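# Esquelas y lápidas de la comarca de Greenberg

Última revisión: 7 de enero de 2022
Mantiene: Tavion Ruiz-Ortega
Versión: 11

Transcripciones de esquelas de periódico e inscripciones de lápidas, en texto plano y con un índice que se puede abrir en cualquier hoja de cálculo. Empezó como una lista para encontrar a mis bisabuelos y ha crecido hasta unas 4000 fichas, ¡cosa que todavía me alegra cada vez que abro la carpeta!

## Qué contiene

- `esquelas/`: un archivo por esquela, con la ortografía original.
- `lapidas/`: inscripciones de los cementerios de Greenberg, Florier y Murkel.
- `indice.csv`: apellidos, nombre, fecha de defunción, lugar y referencia a la ficha.
- `variantes.csv`: apellidos que aparecen escritos de varias maneras (Starkley, Starcley, Estarkli...).
- `dudas.md`: lecturas que no he podido resolver. Es mi archivo favorito, echadle un vistazo.

Las esquelas anteriores a la guerra son las más ricas: traen oficios, apodos, el nombre de la casa y hasta la hora a la que salía el cortejo. Las posteriores se vuelven más secas, aunque de vez en cuando aparece una despedida de la peña de bolos o de los compañeros del taller que vale por una biografía entera.

## Campos del índice

| Campo | Contenido | Puede faltar |
|---|---|---|
| `id` | Letra del tipo y número (`E0200`, `L0100`) | No |
| `apellidos` | Tal como figuran en la fuente | No |
| `nombre` | Incluye tratamientos (don, doña, viuda de) | Sí |
| `defuncion` | AAAA-MM-DD, con ceros en lo que no se sabe | Sí |
| `lugar` | Parroquia o cementerio | Sí |
| `lectura` | `segura`, `probable` o `dudosa` | No |

Las mujeres que la fuente nombra solo por el marido llevan el campo `nombre` vacío hasta que otra ficha lo aclare. Con los libros de Murkel hemos recuperado ya muchos nombres propios – de lo que más ilusión me hace de todo el proyecto.

## Cómo se transcribe

Se copia línea por línea y se respeta el corte original con una barra vertical. Las abreviaturas no se desarrollan (D. E. P. se queda como D. E. P.), y lo ilegible va entre corchetes con un punto por cada letra que falta: `Mar[...]a`. Si la lectura sale de una foto con luz rasante, se anota en la ficha. 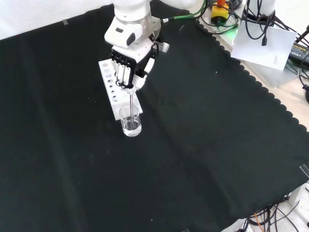

Las lápidas de Florier piden paciencia, sobre todo las de arenisca, que se deshacen solo con mirarlas. Limpiadlas únicamente con permiso de la familia o del cementerio, con agua sola y un cepillo muy blando, y jamás con lejía, vinagre ni cepillo de alambre. El líquen seco se deja donde está. Si alguien os recomienda un producto, preguntad antes a un restaurador: lo que se prueba en un vasito de vidrio transparente, removido con una varilla fina como la de la foto, puede portarse de otra manera sobre una piedra que lleva un siglo a la intemperie. Y si la inscripción no se lee, volved a última hora de la tarde, cuando el sol entra de lado y las letras salen solas. ¡Es una maravilla verlo!

## Personas vivas

Las esquelas nombran a hijos, nietos y sobrinos, y muchos siguen entre nosotros. Por eso:

- No se publican los nombres de familiares en esquelas posteriores a 1960.
- Las direcciones se sustituyen por `[domicilio]`.
- Cualquier familia puede pedir que se retire una ficha, sin dar explicaciones. La quito yo mismo y el número no se reutiliza.

## Lo que falta

El cementerio viejo de Murkel está a medias: quedan 200 nichos por fotografiar en el muro norte. También faltan las esquelas de octubre de 1934, porque el tomo encuadernado se lo saltó, y sospecho que hay una copia en alguna casa de Florier. Si alguien tiene recortes en una caja de galletas, ¡que escriba, por favor!

Problemas conocidos:

- Hay fichas duplicadas cuando una misma persona tuvo esquela y aniversario.
- El campo `lugar` mezcla parroquias y municipios en las fichas más antiguas.
- Las tildes de `variantes.csv` se estropean al abrirlo sin indicar UTF-8.

## Uso y cita

Licencia CC BY 4.0. Para citar: *Ruiz-Ortega, T., Esquelas y lápidas de la comarca de Greenberg, versión 11.* Si encontráis a alguien de vuestra familia, contádmelo en la sección de incidencias, con la etiqueta `hallazgo`. Las leo todas y las contesto todas, aunque a veces tarde un par de semanas.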